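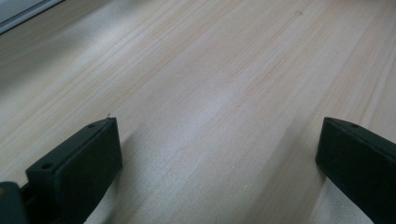 How heavy should cardstock be for a card base that has to stand up?

Use 300 gsm for any card taller than it is wide, and for any card carrying more than two layers on the front. A 200 gsm base works for flat cards with a single stamped panel. Anything lighter will bow at the fold once glue is applied.

The steps that follow make one side-fold card with a raised front panel. The paper names are the ones used in the Plunel range, but any smooth cardstock of the same weight will behave the same way.

Materials

One sheet of 300 gsm cardstock for the base
One sheet of 200 gsm cardstock for the panel
One clear or rubber stamp, with a block if it is clear
Dye ink pad
Bone folder and scoring board
Foam squares, 6 per card
Liquid glue with a fine tip

Step 1. Find the grain

Bend the sheet gently both ways without creasing it. The direction that bends more easily runs parallel to the grain. The fold should follow the grain. A fold made across it tends to crack, and the crack shows white on dark colors.

Step 2. Score and fold

Score twice in the same groove with light pressure. One heavy pass can cut the surface. Fold so that the raised ridge ends up on the inside, then run the bone folder along the spine through a piece of scrap paper. Burnishing directly on the cardstock leaves a shine.

Step 3. Stamp the panel

Stamp before trimming. A crooked impression can then be squared up with the trimmer. Tap the pad onto the stamp, not the stamp onto the pad, and press straight down with no rocking. Leave dye ink alone for 7 minutes before handling – longer on coated stock.

Step 4. Trim

Cut the panel so that an even border of the base shows on all sides. Check the border by laying the panel on the folded card before any adhesive goes on.

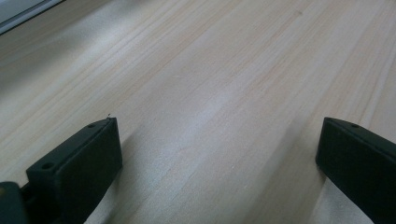

Nazar Panasiuk: I get a better result scoring after stamping, at least on the Brasby kraft. If the base is already folded, the spine lifts the sheet slightly and the stamp misses along that edge. For a stamped panel on a separate sheet it makes no difference, but for anything printed straight onto the base I would swap steps 2 and 3.

That order is correct for one-layer cards. For the layered card described on this page, keep the steps as written.

Step 5. Mount the panel

Place one foam square in each corner and two in the middle. Put a small dot of liquid glue on each square after peeling the backing. The glue stays movable for a few seconds and allows the panel to be shifted into position. Press with a flat hand and leave the card closed overnight under a book.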